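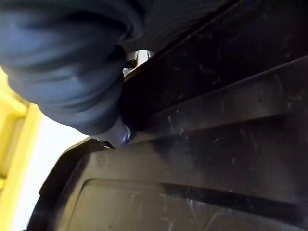
*Figure 1. Folds in the dark blue fabric covering.*

# Shared Space in a Rental Compound: Forstead Court, Altley

Ankica Angelovski
Housing Studies, January 31, 2023

Forstead Court is a gated rental compound on the north side of Altley. It has 118 homes, a mix of row houses and small detached houses, built in two phases. My question was whether tenants use the shared areas they pay for through the service charge.

## Method

I left a short survey at every home and got 481 comments back, as most people wrote several. I also interviewed six tenants and the letting agent, Chaturvedi.

## Findings

The playground and the path to the Flunska bus stop came up most often. The clubhouse was mentioned far less, and mainly by tenants in the first phase, who live closer to it. Parking was the main complaint – second-phase homes have one space each.

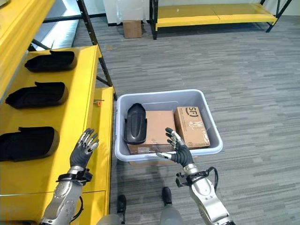

*Figure 2. Gray tote on striped carpet, with two cardboard boxes inside.*

Tenants on short leases knew little about what the charge covers. Two of those interviewed thought the clubhouse cost extra.

## Limits

The survey was in English only. Chaturvedi did not release the charge accounts, so I could not compare use with cost. I plan to ask again in April.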